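Thread on cleaning a stainless sink and drainboard without dulling the finish. Posted July 13, 2019. I maintain the kitchens in a short-stay building, Urnell House, and the sinks are the item I get asked to fix most often. Most of them need cleaning, not fixing.

1/ Find the grain first. Brushed stainless has fine lines running in one direction. Everything that touches the metal should travel along those lines. Cross-grain scrubbing leaves marks that show up under a window or a downlight and stay there.

2/ On a one-piece unit the grain can change direction between the basin floor, the basin walls and the drainboard. Look at each face separately, at a low angle.

3/ Rinse before you wipe. Grit and coffee grounds trapped under a cloth will scratch as well as any abrasive pad.

4/ Detergent: a few drops of dish soap in 700 ml of warm water. More soap means more rinsing and more film. I have used Grumon and I have used the store brand. No difference on steel.

5/ Cloth: microfiber, short pile, folded in four. Refold to a clean face when the one in use starts to drag. Wash cloths without fabric softener, which leaves a residue that streaks.

6/ Sequence: faucet, rim, drainboard, basin, drain. High to low, so the dirty water always ends up somewhere you haven't done yet.
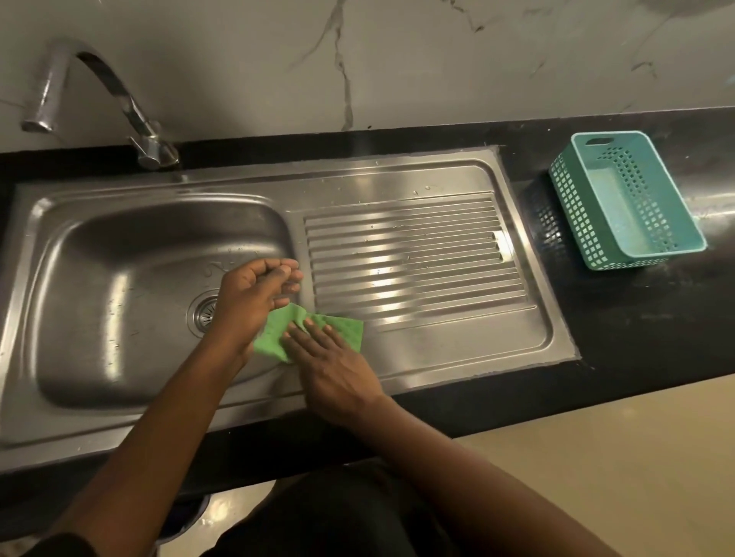 Pinard asks why the drainboard comes before the basin when the basin is the dirtier of the two. Drainage. The board sheds into the bowl. Do the bowl first and you will do it twice.

7/ Ribs. Wipe along them, end to end. The channels between them hold hard-water scale, and a flat cloth passes over the top of it. Push a fingertip into the cloth and run each channel separately. Tedious, takes 3 minutes.

8/ Scale that survives soap is mostly calcium carbonate. White vinegar cut with an equal part of water, laid on with a wet paper towel, five minutes, then a full rinse. Do not leave it overnight. Long contact with acid is hard on the finish and harder on whatever is next to it.

9/ Whatever is next to it: check your counter. Marble and other calcite stone will etch from vinegar. Most granite tolerates a splash, but the sealer may not. Keep the towel inside the rim and wipe up runs immediately.

10/ Sealant line around the rim. Soft cloth only, no blade, no stiff brush. If it lifts anywhere, water gets under the flange and the cleaning question becomes a carpentry question.

11/ Strainer. Take out any part that lifts out and wash it separately. Old toothbrush around the metal rings, then a rinse from both sides.

12/ No chlorine bleach on stainless. Chlorides cause pitting, and a pit can't be wiped out. The same goes for leaving a wet steel wool pad on the board. It sheds particles, they rust, and people conclude the sink is rusting.

13/ Dry it. This is the step that gets skipped and the one that prevents the spots. A second cloth, along the grain again, including the vertical walls and the base of the faucet.

14/ Polish is optional. I tried Dobre on one unit in September and it looked good until the first pot of pasta. I have not bought a second bottle.

15/ Next thread is dishwasher filters.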